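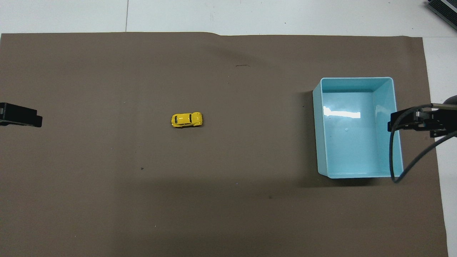
Home | Datasets | Guidelines | Releases | Contact

# Skavine Tabletop Transfer Set: Data Card and Recording Practice

Maintained by the Turcotte Manipulation Laboratory. Responsible editor: Audrey-Anne Wong. Station safety lead: Tia Kershaw.

## Scope

The Skavine set contains 2,872 episodes of two-arm teleoperated manipulation, recorded at floor-level stations. Each episode consists of one object, one receptacle and one instruction. This card sets out the practice under which episodes are recorded, reviewed and released. It applies to all laboratory staff and to partner sites contributing under the Huvov agreement.

## Task family

Objects are small household goods and toys, including die-cast model cars. The receptacle is an open plastic bin. The standard instruction is "place the object in the bin". Either arm may complete the transfer, and a handover between grippers is permitted if the instruction sheet allows it.

## Station preparation

- The work surface shall be brown paper laid over the floor. Creases, scuffs and small marks are acceptable. Torn paper shall be replaced before the next episode.
- The bin shall stand fully on the paper, open side up.
- Lighting is not normalized. Uneven light, cast shadows and glare on the bin floor are within specification and shall not be corrected in post-processing.
- Cables at the wrist may enter the camera's view. They shall not rest on the object or pass beneath a gripper's path of travel.
- Equipment standing beyond the paper need not be removed, provided it is outside the reach of both arms.

## Operation

1. Both arms shall be at rest before the object is placed by hand.
2. The operator announces "clear" and waits for the second person to repeat it.
3. No person shall reach over the paper while the arms are energized.
4. A gripper may travel above the bin wall. It shall not be used to push or drag the bin.
5. If an object leaves the paper, the episode is stopped and labelled `aborted`. It is not resumed.

Operators are limited to 32 episodes per sitting. Station logs are countersigned by the safety lead at the end of each shift.

## Labelling

Labels are assigned from the full recording and never from a single still. The permitted outcome labels are `success`, `partial`, `failure` and `aborted`. An episode in which the object comes to rest on the rim of the bin is `partial`. Colour terms in instructions follow the Veven word list (v. 3), which uses Canadian spelling; "grey" and "gray" are both accepted on import and stored as "grey".

## Review

Every aborted episode is reviewed, together with a random sample of 1,000 others in each release cycle. In the July cycle, reviewers returned 41 episodes for relabelling, most of them disputes between `partial` and `failure`. The wording of the rim rule was revised as a result.

## Known limitations

- Background variety is low. Models trained on this set alone should not be presumed to work on patterned or cluttered surfaces.
- Objects may be only partly visible when a gripper passes between them and the camera.
- Force readings are absent from episodes recorded before release 2.

## Privacy

Faces, identity badges and paper documents shall be kept out of view. An episode containing any of these is withheld until the editor has authorized its release in writing.

## Changes

Proposed amendments to this card should be sent to the editor with the section heading and the replacement wording. Amendments concerning operation also require the approval of the station safety lead.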